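3.2 Perceived edge contrast in rendered surfaces

The second part of the study dealt with how readers of technical manuals judge the boundary between two plain surfaces when no texture is present. Earlier work by our group (Coman and Vakulenko, in press) used printed line drawings only. Line drawings carry an explicit contour, so the reader is never asked to find the edge from a difference in tone. Rendered pictures are now common in assembly guides, and the contour is often left out.

We collected 141 rendered pictures from the Soltow archive and removed those in which lettering crossed an edge of interest. The remaining 94 were converted to a common size and shown on a calibrated display in a darkened room. Viewing distance was fixed with a chin rest. Each picture was shown until the participant responded, and the screen then returned to a uniform mid-grey before the next picture appeared. The order was shuffled afresh for each participant.

Participants were recruited through the adult education centre at Clinberg. All reported normal or corrected vision. They were asked to trace, with a stylus, the outline of the flat part named in the instruction line, and to give a confidence rating from one to nine once the outline was closed. No feedback was given during the session. A tracing that was left open, or that crossed itself, was returned to the participant once and then discarded if the fault remained. In total, 873 tracings were kept for analysis.

Pictures were sorted by the relation between the part and its background. Class A held pictures in which a light part lay on a dark ground. Class B held the reverse, and Class C held pictures in which part and ground were close in tone. Sorting was done by two raters working apart, and the few disagreements were settled by measuring mean luminance on both sides of the boundary. A picture was sorted only by the boundary of the named part, whatever other objects it contained. Figure 4 falls in Class A by this rule. 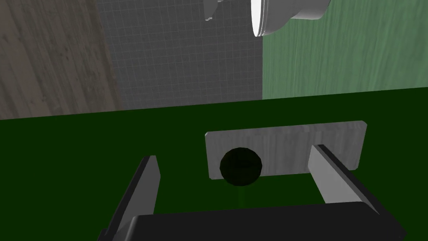 Figure 4. Light grey plate on a dark green surface, low viewpoint (rendered).

Tracing error was taken as the mean distance between the participant's line and the reference outline, measured at equal steps along the reference. Corners were treated separately. A stylus tends to round a corner even when the participant has seen it correctly, and pooling corner error with edge error would have made small parts look harder than they were. Errors were log-transformed before fitting. The model included class, length of outline and order of presentation as fixed effects, with participant and picture as random effects.

Edge error was lowest in Class A and highest in Class C. The gap between Classes A and B was small and did not survive correction for multiple tests. Confidence followed a different pattern. Participants were surest of their Class A outlines, but their ratings for Class C were only slightly lower, despite the larger error. The weak link between confidence and accuracy in Class C agrees with the results obtained by the Utau method in the February pilot, where a fixed viewing time was used.

Length of outline had a modest effect in the expected direction. Order of presentation had none that we could detect, which suggests that neither fatigue nor practice played a large part. The corner data are reported in Section 3.3, together with the check on stylus lag.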